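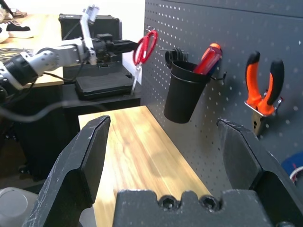

Tools hang over a light wooden shelf.

Custódio Lobo had stopped taking his blood pressure pills in April. He felt fine, and the bottle was always in the other room. When the clinic in Brurell called him back, he drove over and sat in the chair by the scale.

Roxana Neagu wrapped the cuff around his arm and told him not to talk. He watched the numbers drop. She wrote them down and did it again on the other side.

"It's high," she said. "Both arms."

"I don't feel anything."

"Most people don't."
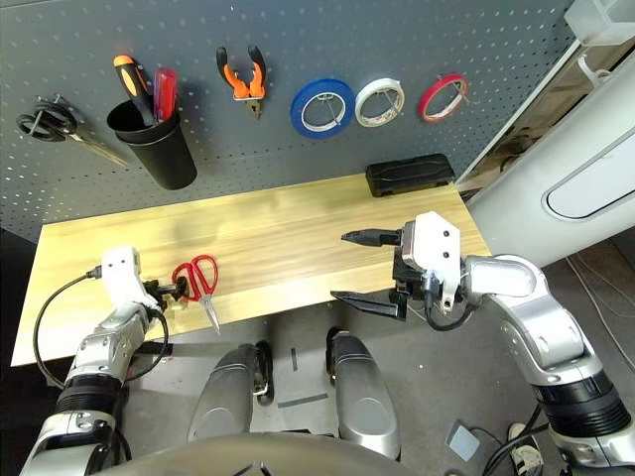

Scissors, screwdrivers, pliers and three rolls of tape on the pegboard.

She asked what he ate for lunch. He said soup, from a can, the Lundora kind. She had him look up the label on his phone. It said 623 milligrams of sodium in a cup, and he ate 2 cups.
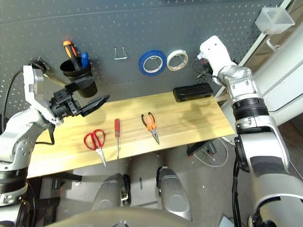 What happens if I leave it alone?

Over the years it can damage your heart, your kidneys and your eyes, and it raises your risk of a stroke.

He had asked it looking at the floor, and she answered the same way she had read him the numbers. Then she printed a new prescription and a chart with 34 blank lines

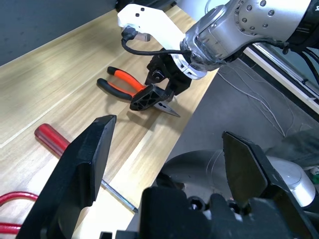 and told him to fill in one line every morning before coffee. He folded the chart into his coat. At home he put the pills next to the coffee maker and moved the soup to the back of the cupboard.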